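# The Tyranny of the Forever Purchase

My kitchen has been furnished by people telling me I would only have to buy it once.

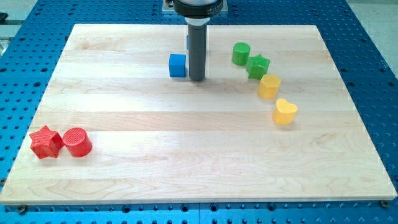
*Maple, in long glued strips.*

I own a cutting board that cost more than my first bicycle. I own a cast-iron pan with its own brush, a pepper mill with a service schedule, and a wool blanket from Akivberg that may be cleaned by one method, in one month of the year, and the month is February. Every one of them was sold to me as the last of its kind I would ever need. I have begun to feel outnumbered.

The argument for buying the good one is well known, and I have made it myself, usually at a cash register. The cheap thing breaks. You buy it again, it breaks again, and by the third round you have paid for the good one and still don't have it. It's a fine argument about boots. It has since been extended to spatulas.

I moved to the neighborhood of Ekside eleven years ago with a plastic cutting board, bright yellow, that I had bought in a supermarket while looking for batteries. It went in the dishwasher. It got scored and stained, and one summer I used it to prop open a window through a thunderstorm. I never once thought about it when I was not cutting something on it, and not always then. I now consider this the highest praise a possession can earn.

The wooden one I think about all the time. It wants oil. It must stand on its edge to dry, so that both faces get the same air. It must never be soaked, and it must not live near the radiator, which in my kitchen leaves the hallway. Guests reach for it with a lemon in one hand and I hear myself say "oh, let me" in the voice of a museum guard.

My friend Pui-shan Tse has a theory that durable goods don't save you money so much as change what you spend. You stop paying in cash and start paying in attention. She worked this out after buying a bread knife from Zukarell, a shop that will sharpen anything it sells you for free, for life. The shop is two trains away. She has been for the free sharpening once and it took her an entire afternoon, including a sandwich she describes as the most expensive of her adult life.

I do see the other side. My grandmother had a rolling pin that outlasted two husbands, and I don't remember her oiling it or reading about it. It lived in a drawer with string and birthday candles. But she had not chosen it as an expression of her values. Somebody gave it to her, and it happened not to break. Durability was a thing you noticed afterward, like good weather.

What we have now is durability as a personality. There are forums. I have spent time on one where a man announced, to general applause, that he had reached 1107 days on a single dish towel. Another member wanted to know whether a stapler could be considered generational. I read that thread to the end, and then I priced staplers. The recommended one was 124 dollars and came with a cloth.

Po-yen Hsiao, who lives upstairs from me and cooks far better than I do, owns three pans and a wok from a restaurant supply place called Tseng. The wok has a dent in it. When I asked whether he had considered something that would last, he looked at the wok, and then at me, and went on frying the garlic. I have eaten out of that wok almost weekly for years. My own pan is in better condition, mainly from lack of use.

It's a little awkward, too, to be promised forever at my age. A leaflet in the box with my pepper mill says it will be ready for the next generation. The next generation, in my case, is a nephew who eats cereal for dinner and moves apartments every spring with whatever fits in a hatchback. I have offered him the blanket. He asked if it was machine washable, and I could not meet his eye.

I'm not proposing we go back to junk. Plenty of things ought to be built well: bridges, winter coats, the hinge on the oven door that I have replaced twice. I would only like to be allowed a few objects I'm not responsible for. A spoon that can be lost. A bowl that can go out on the porch with the cat's dinner in it and come back or not.

Last month I bought a plastic cutting board. It is green – they were out of yellow – and it hangs on a nail by the stove. I use it every day. The maple one comes out for company, freshly oiled, and I put the cheese on a plate.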